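Looking after a butcher-block board

Osian Vaughan
March 22, 2018

A board made of glued strips moves more than a single plank does. Each strip takes up water and gives it back at its own rate, and the joints carry the strain. Most of the split boards I am asked to mend at the Wendasham workshop have been left lying in a sink or dried flat on one face.

Washing

Use hot water, a little washing-up liquid and a soft brush. Wash both faces even if you only used one. Rinse quickly, wipe with a tea towel and stand the board on its long edge with air on both sides. Keep it off the radiator. Never put it in the dishwasher.

For onion or garlic smells, scatter coarse salt over the board and rub it with half a lemon, cut side down. Leave it for 13 minutes or so, then rinse and dry as usual.

Stains

Beetroot and turmeric fade on their own after a few weeks if the board is kept in a light room. If you can't wait, sand with the grain. Start with 100 grit only if there are knife marks to get out – otherwise go straight to something finer. Wipe the dust off with a damp cloth, let the board dry overnight, feel for raised fibres in the morning and give it one more light pass.

Sand the whole face and not only the mark, or you will end up with a dip that holds water.

Oiling

Food-safe mineral oil is the simplest choice. Olive and sunflower oil go sticky and start to smell. Warm the bottle in a bowl of hot water, pour a small pool in the middle and work it out to the corners with a cotton rag. Do the edges and the end grain too. The end grain drinks far more than the face, so go back to it two or three times.

Leave it overnight and wipe off whatever has not soaked in. A new board wants this once a week for the first month, then whenever the surface looks dull. My own was last done in April and could do with it again.

Using a board for other jobs

A board that has become too worn for food still makes a good flat surface for crafts, puzzles or children's blocks. Mark the underside in pencil so it doesn't find its way back to the kitchen. Hard plastic toys won't hurt an oiled face, but paint and felt-tip will go into the grain.

If it rocks, stick a thin felt pad under the high corner.

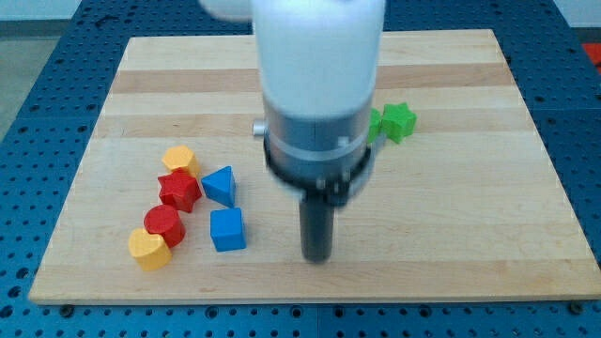

Butcher-block board with plastic shape blocks.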